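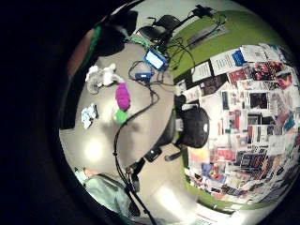 Keltier Sorting Station

The Keltier is a table-height sorting station for small, soft and odd-shaped goods. It picks one item at a time from a mixed pile and puts it in the right tote. It is made for returns rooms, toy and gift packers, and shops that handle mixed small goods by hand today.

What it handles

Soft toys, squeeze balls, folded cloths, socks, gloves and similar items. Items can lie in any position and can touch each other. The station does not need a tray with slots or a conveyor. A plain table with a matte top works best, and a shiny top will work if the overhead lights are shaded.

It does not handle glass, liquids, or anything with an exposed blade. Items in clear bags are picked more slowly and should be run as a separate batch.

What changes for staff

Before the station goes in, a sorter usually stands at the table, picks up each item, looks at it, and turns to drop it in a tote. With the Keltier running, that person brings in the mixed goods, swaps full totes for empty ones, and deals with whatever the station sets aside. Items it cannot identify go to a hold tote. Someone has to check that tote, and on a new product line it fills quickly for the first few days.

Inspection stays with people. The station can tell a cloth from a ball, but it will not notice a loose seam or a stain. Sites that grade returns should plan for a grading seat next to the station and keep an experienced sorter in it.

The work at the station can be done sitting down. Swapping totes can't, so we suggest that staff trade places during the shift.

At Altthorpe, where returned toys are sorted for resale, the station went live in March. Three people work the room on each shift, the same as before. Two of them now spend most of their time on grading and repair.

"The picking was the part people complained about, mostly wrists and shoulders," says shift lead Toshio Okabe. "Now the complaints are about the hold tote. I would like it to be bigger."

A larger hold tote is now available as an option.

Teaching new items

New items are taught by hand. A member of staff picks the item up several times with the Ishida hand tool while the station records. No programming is needed. Most staff can teach an item on their own after one training session, and we ask that at least two people per shift are trained.

Specifications

Item memory: 2,000 items
Output totes: 6, plus hold tote
Training seats included: 3
Table: not included
Stop buttons: one on the station, one on a cable for the operator

Cables should be routed away from the walking side of the table. Chairs on casters need to be kept clear of them.

Ordering

The Keltier is sold and serviced by Eltetia. The price includes delivery, setup and the first training session. Send us a list of the items you sort and the measurements of your table, and we will reply with a quote and a list of anything we expect to end up in the hold tote.

Page updated 14 April 2025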